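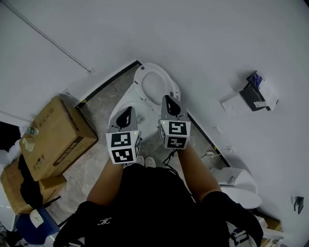
Livton Residents' Housekeeping Team

Service > Household Tips > Bathroom > Small and Narrow Rooms

Search tips Enter keyword Go

Keeping a narrow bathroom clean when it is also the storage room

In many Livton apartments the toilet stands at the far end of a narrow room, and everything which does not fit in the hall comes to live beside it. Boxes on boxes, a bin, a cloth over them, a bottle of water somebody put down. I also have such a bathroom, so I write these tips from my own experience of cleaning it.

First the boxes. Cardboard takes moisture from the air and from the mop, and after one damp July my lowest box was soft like bread. If you must keep cardboard near a toilet, lift it from the floor on a small rack or on two strips of wood, and leave a hand's width to the wall. Put the bigger box down and the smaller one up, with the edges parallel. When the boxes stand at an angle, dust collects on the open corners and the pile can slide when you pass with the bucket. Turn the side with the printing to the front, then you can read it without moving anything.

Do not use the top of the box as a shelf. Small things fall from there, and in a narrow room they like to fall in the toilet. I lost a toothbrush cup and one earring this way. Before you raise the seat for cleaning, take away all loose things from the boxes and put them outside the door.

For the bowl I use citric acid powder, 3 spoons, sprinkled under the rim in the evening. In the morning I brush and flush. Please never mix it with bleach. Clean the hinges while the seat is up, with an old toothbrush, and wipe the underside of the seat also.

A gray marble pattern on the floor is very kind to dust and very unkind to the person who cleans it. You do not see the hair until the light comes from the side. I hold a flashlight low, near the floor, and sweep from the toilet to the door. If there is a black trim strip along the wall, wipe it separately with a wrung cloth, for white limescale shows on black at once. Real marble does not tolerate citric acid or vinegar, so if you are not sure what your floor is, use only water and a little neutral soap. I use the one from Cundent, 5 drops in the bucket.

Fabric things should not hang down beside the boxes. They hide the dirt behind them and they touch the floor when you mop. Give them a hook on the door.

The bin: empty it before paper stands over the top, and wash the inside when you wash the floor. Dry it upside down in the shower.

For a new rack, the hardware shop Casado has a narrow model, and the team also keeps one to borrow. Ask for shelf number 273 in the cellar and bring it back clean, please.

Last change of this page: 29 Jan 2022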